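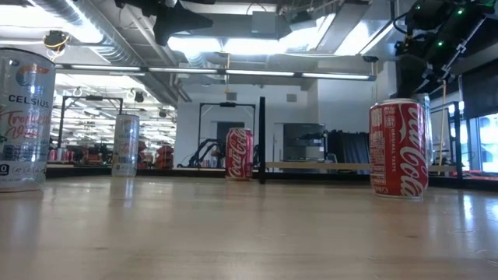

Skillia Tuckshop Club, second floor
29/01/2018, posted by Hubert Bielecka

I have never trusted a drink that tells me what mood to be in. The Celsius can says "Tropical Vibe" in curly red letters, and I have read those two words several times now without learning what fruit is supposed to be involved. Pineapple? Coconut? A vibe is not a fruit. When I asked Zofia Pawlak, who likes the stuff, she said it tastes "like vacation," and I let it go.

Anyway, the club is arguing again over what goes in the small fridge. In December we stocked whatever people wrote on the sheet, and what people wrote on the sheet was not what people drank. I know this because I carried the leftovers back down to the storeroom myself. So now we're supposed to pick between the energy drinks and plain Coke, and everybody has become an expert.

Leszek Górecki's case for Celsius is that he feels sharper after lunch. Maybe he does. He also started taking a walk after lunch the same week he switched, and I'd like to see him try the walk with a glass of water before I give the can any credit. I'll admit it's a good-looking can. Tall, silvery, a round logo in blue, orange and red, little icons along the bottom next to a black badge with a 0 on it. It looks like something that came with instructions. I suspect that's half the effect.

The Coke has its own sales talk. "ORIGINAL TASTE," it says, which I guess is meant to settle the matter. I do like that the ones we got have small characters down the side that look like Chinese to me. I can't read them, so they can't annoy me. Danuta Olszewski thinks cans from different places taste different. I've heard this my whole life and I have yet to meet the person who could prove it with their eyes closed. She's welcome to try.

My other complaint is practical. A tall can and a regular can don't share a shelf well. The wire shelf in our fridge is set for the regular ones, and if you move it up a notch you lose the spot where the sandwiches go. Sławomir Tomaszewski says we should just lay the tall ones on their sides. He has not had to clean that fridge.
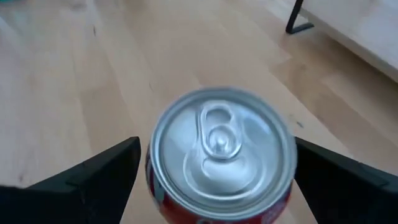 A red one from above, still sealed.

I'm voting for the red cans, mostly out of stubbornness. The sign-up sheet is by the copier until the end of the week. If you write down 22 of something, please be prepared to drink 22 of it, and put your money in the envelope when you sign. Last time we came up 66 short and I still don't know whose drinks I paid for.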